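Werkstatt Vostham, Arbeitskreis Greifarm
Protokoll des Treffens vom 12. April 2021

Anwesend: Agathe Guérin (Leitung), Maxence Tessier, Mireille Lemaire, Gilles Bodin (Protokoll)
Entschuldigt: Gaspard Rolland

TOP 1: Stand des Arms
Maxence hat den neuen Motor für das Handgelenk eingebaut, und der Arm fährt jetzt wunderbar ruhig! Das Zittern, das uns seit Januar geplagt hat, ist weg. Die Steuerung (bei uns heißt sie weiterhin Momia) lief an diesem Abend fast 60 Minuten ohne Neustart durch. Alle sind sehr zufrieden, es gab spontanen Applaus.

TOP 2: Greifer und Greifversuche
Die neuen Finger sind montiert. Sie laufen nach unten breiter aus und haben flache Spitzen. Mireille findet die Form auf Anhieb gelungen, Maxence möchte die Innenseiten noch mit einer dünnen Gummischicht bekleben. Darüber wurde länger gesprochen. Ergebnis: erst ohne Gummi weitertesten, dann vergleichen.

Als Unterlage dient das mintgrüne Tuch, als Testobjekt eine Dose Monster Energy. Agathe wünscht sich für die Kamera am Handgelenk Aufnahmen aus verschiedenen Abständen, auch solche, bei denen die Dose nur am Bildrand steht. Auf die Falten im Tuch und den Schatten der Dose soll die Erkennung nicht hereinfallen.
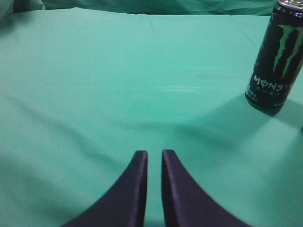

TOP 3: Aufnahmen und Auswertung
Bisher liegen 167 Aufnahmen vor, davon sind 79 beschriftet. Mireille und Gilles teilen sich den Rest. Die Ordner werden ab sofort nach Objekt benannt, das Durcheinander vom letzten Mal wollen wir nicht wiederholen.

TOP 4: Material
Für das Kabel am Ellbogen fehlt eine längere Führung. Gaspard hat vorab per Mail angeboten, eine zu drucken (super, danke!). Agathe besorgt 3 Ersatzschrauben für die Grundplatte.

Aufgaben bis zum nächsten Treffen
Maxence: Öffnungsweite des Greifers neu einstellen
Mireille, Gilles: Aufnahmen beschriften
Gaspard: Kabelführung drucken
Agathe: Schrauben, Schlüssel für den Nebenraum

Protokoll: Gilles Bodin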